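内页不应当消失:关于独立唱片署名与制作信息的几点意见

Clidevex编辑部
2023年10月17日,星期二

本刊在过去几个季度收到的新专辑送审材料中,附有完整制作人员名单的越来越少。多数材料只有一封新闻稿、一张封面、一个试听链接和一份曲目表。新闻稿通常会写明专辑是乐队的第几张作品,上一张获得过怎样的评价,录音期间成员的心境有何变化,却不写鼓是谁录的,弦乐是谁编的,母带由谁处理。编辑部向厂牌去信询问,有的能得到答复,有的要等上数周,也有厂牌坦率地告知,当时没有记下来,现在已经说不清楚。

本刊认为,这一状况应当得到纠正。署名与制作信息属于唱片的组成部分,其缺失对从业者、研究者和听众均有损害,对独立厂牌自身同样不利。以下就此说明理由,并提出若干可以立即执行的办法。

一、从内页到元数据

在实体唱片为主的年代,内页承担了多种职能。它刊载歌词,刊载照片,刊载乐队的致谢,也刊载一份或详或略的名单。名单的格式没有统一标准,有的按曲目逐首列出,有的只在封底用小字排上几行,但购买者在拆封之后总能看到它。许多后来从事录音、编曲、音乐评论的人,都是从阅读内页开始认识这个行业的分工的。一个听众因为喜欢某张唱片的鼓声而记住一位录音师的名字,再循着这个名字去找另一张唱片,这样的经验在上一代听众中十分普遍。

流媒体取代实体唱片以后,内页没有得到相应的替代物。平台向发行方索取的是另一类信息:曲目标题、主要艺人、词曲作者、录音制品编码、版权归属、发行日期。这些字段服务于结算,凡与结算无关的项目多为选填,甚至根本没有相应的位置。一名小号手在某首歌的副歌里吹了八个小节,领取一次性报酬离开,他的名字不影响任何一笔分账,因而在元数据里往往没有落脚之处。

应当承认,部分平台近年来增设了演职人员页面,用户可以在播放界面中逐层点开查看。本刊编辑在工作中经常使用这类功能,对其价值没有异议。问题在于填写的责任。平台提供栏目,发行代理转交表格,厂牌把表格发给乐队,乐队在发行前夕最忙乱的时候收到它,于是填上自己成员的姓名,其余留空。每一个环节都完成了本环节规定的动作,最后的名单仍然残缺。

二、缺失的名单对谁不利

首先受到影响的是以录音室工作为业的人员。录音师、混音师、母带工程师、伴奏乐手、编曲者、和声歌手,他们的下一份工作在很大程度上取决于上一份工作能否被查证。大型唱片公司的项目有合同、有档案、有行业协会的登记,从业者纵使没有在公开页面上出现,也可以出示其他凭据。独立音乐领域的合作多以口头约定进行,费用以转账方式支付,公开署名常常是唯一的证明。署名一旦缺失,从业者只能在自己的简历里写上一行,由对方选择是否相信。

年轻从业者的处境尤其值得关注。一位刚刚开始接活的混音师,前几张作品可能都是朋友乐队的首张专辑,报酬低微,工作时间很长。他从中得到的主要回报就是这份履历。若连署名都没有,这种合作在经济上和职业上都难以成立。

其次是研究者与档案机构。区域音乐史的写作依赖大量细碎的事实:某一年某座城市有几间可以录鼓的房间,哪几支乐队共用一位贝斯手,某种音色是通过谁的手传到另一个圈子里去的。这些事实极少见于报道,却大量存在于内页。研究者把几十张唱片的内页摊开对照,往往能看出一条清楚的线索。对于近十年的作品,这项工作反而更为困难。越是晚近的录音,可供查考的文字越少,这与一般人对数字时代的想象恰好相反。

本刊自身的工作也遇到同样的障碍。去年编辑部筹备一组关于家庭录音的专题,原计划为每张入选专辑附上完整的制作信息。编辑逐一去信核对,最终只有少数条目达到可以刊登的程度。有一张专辑,三名乐队成员对于第二首歌的钢琴由谁演奏给出了三种说法。还有一张专辑的录音师已经改行,邮箱停用,厂牌也早已解散,封面设计者的姓名最后是在一张演出海报的角落里查到的。该专题后来照常刊出,制作信息一栏留有多处空白,编辑部收到过数封读者来信,指出其中一处错误,我们已于次期更正。

再次是听众。有一种意见认为,普通听众并不关心谁录了军鼓。这一判断未必准确。听众关心与否,同能否接触到这些信息有直接的关系。在内页随唱片附送的年代,没有人预先调查购买者是否愿意阅读名单,名单就在那里,愿意读的人自然会读。把信息撤走之后,再以无人查阅为由说明撤走是合理的,这种论证不能成立。

三、对几种反对意见的答复

本刊就上述看法征求过若干厂牌和发行方的意见,收到的反对意见大致有以下几类,值得逐一讨论。

第一类意见着眼于成本。独立厂牌人手有限,一人兼任企划、宣传、财务和仓储的情形十分常见,再要求其逐首整理名单,负担过重。对此我们表示理解。但名单的整理成本与整理的时间密切相关。在录音进行当中随手记录,每首歌只需几分钟;待专辑发行一年以后再去追索,则可能需要数十封往来邮件,并且仍然得不到确切结果。厂牌所感到的沉重负担,相当一部分来自拖延。

第二类意见着眼于准确性。有厂牌提出,现代录音的过程相当分散,一段吉他可能由三个人在三处地点反复修改,究竟应当署谁的名,难以划定;与其署错,不如不署。我们认为,这种困难确实存在,但并非今日独有。磁带时代的录音同样有补录、替换和未被采用的轨道,内页的编写者依照各自的惯例作出处理,有时加注说明,有时按姓氏并列。留有争议的署名可以讨论和修订,空白则连讨论的起点都没有提供。

第三类意见来自创作者本身。有些乐队出于美学上的考虑,希望作品以匿名或集体的面貌出现,不愿公开分工。这种意愿应当受到尊重。本刊所主张的也只是以公开为通例,以不公开为例外,并且由当事人作出决定。目前的状况是,绝大多数未署名者并没有被问过是否愿意匿名。一位受邀演奏大提琴的乐手被略去姓名,同一支乐队主动选择隐去成员身份,二者在性质上有明显区别。

第四类意见涉及篇幅与设计。设计者往往认为,密集的小字会破坏封套的整体感。我们见过不少在这方面处理得当的唱片,名单本身就是设计的一部分,字号、行距和留白都经过考虑。也有唱片把名单印在内袋上,或者单独附一张折页。至于纯数字发行的作品,篇幅限制根本不存在,一份附加的文档即可解决。

还有一种意见较少被公开提出,但在私下交流中屡次出现,即某些厂牌不愿意让外界知道自己与哪些录音师合作,担心对方因此涨价或被他人聘走。对此本刊的看法十分明确:以隐匿他人劳动的方式来维持自身的价格优势,不是一种正当的经营方法。

四、一个可供参考的做法

在本刊接触过的厂牌中,Cantero的做法较为完整,征得同意后简要介绍如下。

Cantero是一家以限量黑胶和数字发行为主的小型厂牌,每款黑胶的首版通常为300张。该厂牌在与乐队签署发行协议时,会附上一份制作记录表,规定在交付母带的同时交回。表格以曲目为单位,每首歌占一页,列有演奏、演唱、编曲、录音、混音、编辑等栏目,另有一栏填写录音地点与月份,一栏填写乐队认为有必要说明的其他事项。表格交回后,厂牌将其转发给表中出现的每一位人员,请其核对姓名写法和工作内容。核对期与工厂压制的周期重叠,不会延误发行。

协议中还有一项规定:专辑发行后90天以内,任何参与者均可提出更正,厂牌应当在数字版本中予以修改,并在再版时更新印刷品。据该厂牌介绍,提出更正的情况时有发生,多数是姓名用字或拼写方面的问题,也有一两次涉及遗漏。遗漏者往往是在录音室里短暂停留、帮忙拍手或合唱的友人,乐队自己已经忘记,核对时才由别人提起。

今年由该厂牌发行的一张双碟专辑,规格为2张黑胶,全长却并不算长,第一碟收录正式曲目共39分钟,第二碟是排练与小样。在一般做法下,小样部分往往不附任何说明,而这张专辑的折页对小样逐条标注了录制地点、在场人员以及与正式版本的主要差异。本刊编辑在审听时发现,其中一首歌的桥段在小样阶段由另一名成员演唱,这一事实若无折页说明,仅凭听觉很难断定。对于希望了解一支乐队如何工作的人而言,这几行文字的价值不亚于一篇访谈。

我们无意把Cantero的做法当作唯一标准。该厂牌每年发行数量不多,合作乐队较为固定,有条件把事情做细。发行量较大的厂牌需要相应地简化流程。但其中有两点具有普遍意义:其一,把记录义务写入协议,使之成为交付的一部分;其二,把草稿交给当事人核对,由本人确认自己的名字。

五、场地与现场录音

现场录音的署名问题更为突出,应当单独说明。

近年来,由中小型演出场地自行录制并发布的现场专辑数量明显增加。场地配备多轨录音设备之后,录制一场演出的边际费用很低,演出结束后经过简单混音即可上线。这类录音保存了大量录音室版本中没有的内容,对地方音乐生活的记录作用值得肯定。但在署名方面,它们普遍做得最差。常见的情形是仅标注乐队名称、场地名称和日期,现场调音人员、录音人员、临时替补的乐手、暖场嘉宾一概不见。

Lutoser在这方面曾经受到批评,其后作出的改进值得一提。该场地早期发布的现场录音只有曲目表,后来在一批录音再次上线时补充了人员信息,来源是当晚的工作排班表和舞台接线图。这两种材料原本就是场地日常运营的文书,以往在演出后即行丢弃,现在予以扫描保存。由此可见,场地手中往往已经掌握编写名单所需的大部分材料,所缺的是把这些材料保存下来并交给发行方的习惯。

此处附带提出一点建议。接线图上通常写有每一个通道对应的乐器和话筒,有时还写有演奏者的姓名或绰号。绰号在当时人人明白,若干年后便无从辨认。场地在归档时宜将绰号与全名对应记下,这项工作在演出次日完成最为便当。

六、对平台的要求

平台在这一问题上负有特别的责任,原因在于它们决定了字段的设置,而字段的设置在事实上决定了什么会被记录。

本刊曾就演职人员信息的提交方式与数字发行服务Keta的工作人员进行过交流。Keta的上传界面设有演职人员一栏,允许自由添加职务名称,也允许上传一份补充文档。这一设计较为宽松,足以容纳复杂的名单。不足之处在于该栏位于流程的末尾,并且可以整体跳过,跳过时系统不作任何提示。我们建议将其前移,同时在用户选择跳过时要求其确认一次。增加一个确认步骤在技术上并无困难,但可以使填写者意识到自己正在作出一项决定。

我们进一步建议,平台应当允许署名在发行之后得到修订,并保留修订的记录。目前许多平台的规则是,作品上线以后,任何元数据的更改都需要重新提交审核,手续繁复,周期不定。这一规则针对标题和权利归属固然有其必要,用于补充一位和声歌手的姓名则显得过于严苛。将演职人员信息与权利信息分开管理,适用不同的修订程序,应是合理的方向。

职务名称的统一也需要各方协商。同一项工作,有的写作录音,有的写作录音工程,有的写作拾音;制作人一词在不同类型的音乐里所指各异,在电子音乐和说唱音乐中常指伴奏的创作者,在摇滚乐中则指统筹录音的人。检索系统若不加区分,查得的结果便不可靠。我们不主张强行规定统一的用语,各类音乐有各自的传统,强求一致反而会掩盖实际的分工。较为可行的办法是保留原有写法,另设一个供检索使用的对照项。 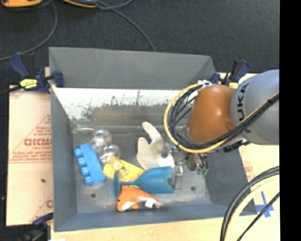 观点 · 唱片与出版

七、评论者自身的责任

在向厂牌和平台提出要求的同时,音乐评论和报道机构应当检视自身的做法,本刊不在例外之列。

乐评写作长期以主唱和词作者为中心。一篇千字评论,可以用大半篇幅分析歌词的意象,对声音的成形过程却一笔带过。谈到声音时,习惯使用一套形容词,称其温暖、粗粝、通透或潮湿,而不追究这种效果由谁造成、如何造成。评论者若从不提及录音师和编曲者,厂牌自然会认为提供这些姓名没有意义。供与求在此互相削弱,双方都有责任先行改变。

本刊过去的专辑评介栏目,在标题之下仅列艺人、专辑名和厂牌三项。有读者曾建议增加制作人和录音地点,当时编辑部以版面为由未予采纳。现在看来,这一决定并不妥当。自下一期起,栏目将增列制作、录音、混音和母带四项,资料不详者注明“送审材料未载”。注明的用意在于使空白成为可见的空白,便于厂牌在日后补充,也便于读者了解信息缺失的原因。

编辑部同时修订了送审说明。今后送审的新作,请随试听链接附上制作人员名单,格式不限,可以是表格、纯文本或折页的照片。名单不全不影响审听,也不影响评介的取舍,但编辑会去信询问一次。自行发行作品的音乐人可以直接在邮件正文中列出,不必另行制作文件。

关于新闻稿,也有几句话要说。目前通行的新闻稿写法,以乐队的经历和情绪为主线,用较多篇幅叙述专辑诞生的波折,偶尔引用一两句过往评论。这种写法有其用途,编辑也能够从中了解背景。但新闻稿往往会被各类网站原样转载,成为网络上关于这张专辑唯一可以查到的文字。若其中没有名单,名单在网络上便无处可寻。把名单放在新闻稿的末尾,随着转载一并流传,是成本最低的公开方式。有些网站转载时会将末尾截去,这一点厂牌无法控制,但总有一部分得以完整保留。

八、旧录音的补录

对于已经发行而缺少名单的作品,是否还有补救的必要,业内看法不一。本刊的意见是应当补录,并且应当尽早。

补录所依据的材料比通常设想的要多。录音工程文件中的轨道名称、录音室的预约记录、转账备注、成员之间的往来邮件、社交媒体上的照片,都可以提供线索。轨道名称尤其有用,许多录音师习惯在轨道上标注演奏者的名字。但工程文件的保存状况令人担忧。硬盘损坏、软件升级后无法打开、录音室搬迁时遗失,都是常见的情形。即便文件尚存,若没有原来使用的插件,打开后所见也可能与当初不同。轨道名称不受插件影响,应当趁文件还能打开时先行抄录下来。

补录工作宜区分确定与推定。凡有书面材料可以证实的,直接列入名单;仅凭当事人回忆的,注明依据回忆;几种说法互相矛盾的,并列而不作裁断。有的整理者急于得到一份整齐的名单,把推定的内容写得与确定的内容一样,这会给后来的使用者造成困难。宁可名单不够整齐,也要使读者能够分辨每一条的来源。

已故人员的署名,应当与其家属或生前合作者核对姓名写法。本刊去年刊登的一则更正即与此有关:一位手风琴演奏者的名字在两张唱片上用了不同的字,编辑部据较早的一张刊出,后经其同乐队成员指出,较晚的写法才是本人所用。此类问题在以同音字书写的姓名中极易发生,仅靠查阅旧资料往往不能解决。

经费方面,补录所需的支出主要是人工。公共图书馆和高等院校的音乐系科若能将此类工作纳入学生的实习项目,会是一种可行的安排。学生在访问和整理的过程中,可以接触到课堂上不易讲授的行业知识,厂牌也能得到一份可以长期使用的资料。需要注意的是,访问所得涉及报酬和私人关系的内容,不应随名单一并公开。

九、署名与报酬的关系

讨论署名,难免涉及报酬,有必要在此作一界定。

署名不能代替报酬。独立音乐领域长期存在一种不良习惯,即以“可以署名”作为不付费用的理由,请人无偿混音、无偿设计封面、无偿拍摄照片。本文主张完整署名,绝无为这种习惯辩护之意。署名是参与者应得的记载,报酬是劳动应得的对价,两者各自独立,不能相互抵扣。已经付费的工作同样应当署名,自愿无偿的帮忙也同样应当署名。

反过来,署名也不自动产生分账的权利。有厂牌担心,一旦把所有参与者列入名单,日后便会有人据此主张版税。这种担心可以通过在协议中写明权利归属来解决。名单记载的是谁做了什么,协议约定的是收益如何分配,两份文件内容不同,不应混为一谈。因为忌惮后者而不愿提供前者,最终使双方都失去凭据,真正发生争议时,反而更难厘清事实。

至于词曲署名,情况较为复杂。排练中共同完成的歌曲,究竟以全体成员的名义登记,还是以提出最初动机的人登记,历来是乐队内部容易发生分歧的地方。我们建议在歌曲完成之初,即由全体成员书面确认,并注明日期。待歌曲产生可观收益以后再行商议,各方的记忆和立场都会受到影响。这一问题与本文的主旨稍有距离,日后将另行撰文讨论。

十、关于具体执行

综合以上各节,本刊向有关各方提出如下意见,供参考采用。

厂牌在与音乐人签署发行协议时,应将制作人员名单列为交付材料之一,与母带和封面同等对待。名单以曲目为单位填写,在付印之前交由名单中的人员核对。实体版本应当印有名单;无法全部印出的,应当印出主要部分,并注明完整名单的查阅途径。查阅途径应当具有稳定性,使用厂牌自有网站为宜,仅依赖社交平台上的一则动态是不够的,此类内容在账号停用后即无法访问。

音乐人应当指定一名成员负责录音期间的记录。记录不必详尽,写明日期、地点、在场人员和所录内容即可。用纸笔或手机均无不可,关键是集中存放于一处。录音结束后,将记录与工程文件一并备份。

录音室和演出场地应当保存预约表、排班表和接线图,并在合作方提出要求时予以提供。

数字发行服务和平台应当将演职人员信息置于上传流程的显著位置,允许事后补充,并向公众完整展示,不应将其收在需要多次点击才能到达的页面中。对于以检索为目的的使用,应提供导出的方法。

评论和报道机构应当在评介中列出主要制作人员,对送审材料中的缺漏作出标注,并为更正提供方便的渠道。更正应当与原文一同保留,使后来的读者可以看到改动的经过。

以上各项,均不需要新的法律或专门的资金。多数厂牌在一两次发行之后便可以形成惯例。本刊也注意到,部分年轻厂牌早已自行采用了类似做法,其名单之细致超过许多老牌公司,有的甚至列出了提供场地、煮饭和开车的友人。这种写法在格式上或嫌随意,编辑部对此没有意见。

本文刊出后,欢迎厂牌、录音室、场地及个人来信,提供各自使用的记录表格。编辑部将选择其中较为实用的几种,经提供者同意后在本刊网站公开,供他人下载和修改。来信请注明是否愿意署名,以及希望使用的姓名写法。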